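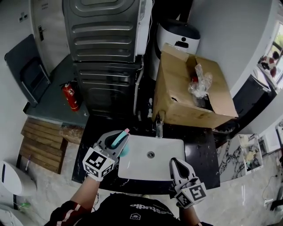 What does the Holtow Treaty Index cover?

It covers the declarations and reservations that states attach when they join human rights and humanitarian law treaties. Each row is one statement by one state on one treaty.
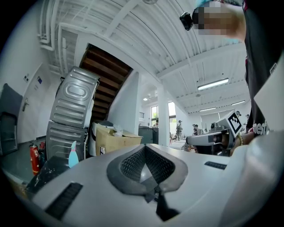
Usman Swati
Maintainer, Holtow Treaty Index

## Contents

Version 19 has 3632 rows in a single CSV file. Statements made before 2000 were typed in from printed volumes, so expect some spelling variants in state names.

- `state` – name used at the time of the statement
- `treaty` – short title
- `type` – declaration, reservation, objection or withdrawal
- `text` – English text, cut at 200 words

## Known gaps

Objections are incomplete for treaties on the law of the sea. Withdrawals are linked to the original reservation only where the state named it.

Type labels were assigned by two readers at Prokstead. Where they disagreed, the row keeps both labels, split by a semicolon.

Corrections: open an issue with the row number and a source.

Contact | © Holtow Treaty Index | Back to top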